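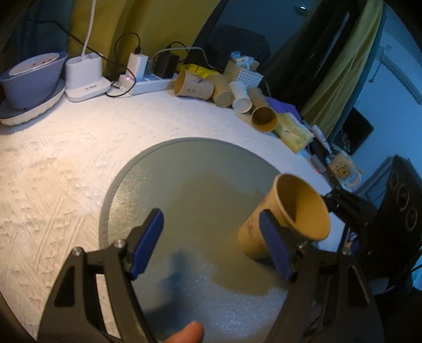 Jyoti Chaturvedi

Speaker notes, Belay project meeting, 22 March 2022
Talk: Comparing finger pads on the hand-held gripper

Slide 1. Opening
Good afternoon, and thank you to the Travholm group for the invitation. My subject is small. I want to talk about the finger pads, and only a little about the rest of the gripper. (Leave the cup photo on the screen while people sit down.)
Say early: I use the hand-held version of the gripper for all of this. The fingers are the same ones that we mount on the arm, so what I learn in my hand I can carry over later. Not everything carries over, see slide 7.

Slide 2. Why a paper cup
A paper cup is an unfriendly object. It is light, its wall gives way, and it is wider at one end. When it lies on its side it wants to roll. A metal block would tell me very little about the pads.
The picture shows the moment I care about most. One blue pad is touching the side of the cup low down, and the other pad is standing free. With only one side in contact, the cup is still able to go anywhere. I call this "first touch" in the notes, and the rest of the talk comes back to it.
Point to the round mat under the cup. It has a raised rim. Below it is a tablecloth with a raised pattern, and I will say something about that on slide 6.

Slide 3. The pads we compared
We had 3 kinds.
Pad A: the blue pad, rectangular, the one on the screen.
Pad B: the Leltalik pad, softer, with fine ribs across.
Pad C: the Nemthorpe pad, hard, with a thin skin of rubber.
All of them fit the same black fingers with the same screws. Changing a pair takes me a few minutes. Please do not ask me about price, I have only the quotation from October and it is old.

Slide 4. How the trials were done
Each pad got 200 grasps on cups. The start position of the cup was changed each time: standing, lying with the mouth to the left, lying with the mouth to the right. I wrote down one of four results: clean lift, lift with dent, slip, no contact.
I did all the grasps myself. This is a weakness and I will say it before somebody else says it. My hand gets better during the day. To reduce this I changed the order of the pads in every session, but I can not remove it completely.
(If there is time: tell how I had to repeat one whole session with pad B, as I had put the left and right pads on the wrong fingers.)

Slide 5. Results
Go slowly here, the table is dense.
Pad A had the fewest slips on lying cups. It dented the wall sometimes, mostly when I closed near the rim.
Pad B was the kindest to the cup. It also had 33 slips, nearly all with the cup lying down. The ribs run the wrong way for this position. I have asked Leltalik if they can turn them, and I wait for an answer.
Pad C was good on standing cups and poor on everything else. I would not continue with it for this task – for boxes it may be a different story.
Pause. Let people read the last column.

Slide 6. The surface matters more than I expected
On a smooth table the cup slides away at first touch. On a patterned cloth it can catch on the raised lines and turn around its base. On the mat it was more predictable. The rim also stops a cup that rolls, so a failed grasp costs less time.
I know that a rim is a kind of help that a real kitchen does not give us. For this reason I want to repeat pad A and pad B without the mat. I have not done this yet.
Same remark for the background. My table has cups, cables, a mug, a basket and other household things at the back. I leave them there. The camera on the gripper sees them, and the controller should learn to live with them.

Slide 7. Hand and arm
When I hold the gripper I feel the first touch in my wrist and I correct without thinking. The arm does not feel it. With the current controller it continues to close both fingers at the same speed, and the cup is pushed sideways until the second pad meets it.
So a pad which slides a little on the cup is maybe better for the arm, and a pad which sticks is better for the hand. I do not have data for this sentence. I say it as an opinion.
Also for the camera: the hand comes into the view. In the picture you find the tip of a thumb at the bottom, between the fingers. We mask this region before training.

Slide 8. What next
Pad A stays on the Belay gripper for now.
We plan 2000 more grasps with it, shared among several people, so that it is not only my hand any more.
Pad B comes back when the ribs are turned.
I would like to borrow a second camera from Travholm with a wider lens, to see both pads when the fingers are fully open. Ask this directly, before the questions start.

For questions
Pad wear: no visible wear on A, some marks on B near the tip.
Wet cups: not tested.
Closing force: not measured on the hand-held unit, there is no sensor in it. The dents are judged by eye, by me.
Raw sheets: in the shared Belay folder, one file for each session.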